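Section 6: Showing the picking cell to visitors

Read this before any open day. The Remari brochure makes the demonstration sound effortless. Plan for it to be less so.

1. Clamp the bin to the table and check it cannot shift. The Gedine stand at Farside skipped this step and spent a Saturday chasing its own bin.

2. Tip the toys in by hand. Do not space them out neatly. Visitors notice, and they are right to.

3. Run 42 picks with the doors closed and write down every miss. If fewer than 33 come good, leave the cell switched off and show the arm at rest.

Note: The sales sheet quotes 293 picks an hour. We have never matched it with mixed shapes, so please don't repeat it to guests.

4. Start at the slow speed setting and stay there.

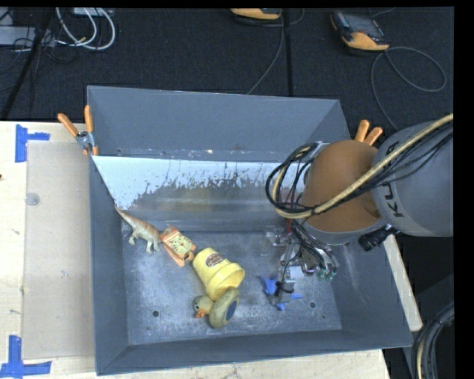
5. Let a visitor choose the next toy. If the software ignores the choice, say so. Henao's script calls this "smart ordering", a phrase best left unused.

CAUTION: Keep hands out of the bin while the arm has power, even when it seems to have stopped.

6. After 2 failed picks in a row, press stop, stir the toys and start again from step 4.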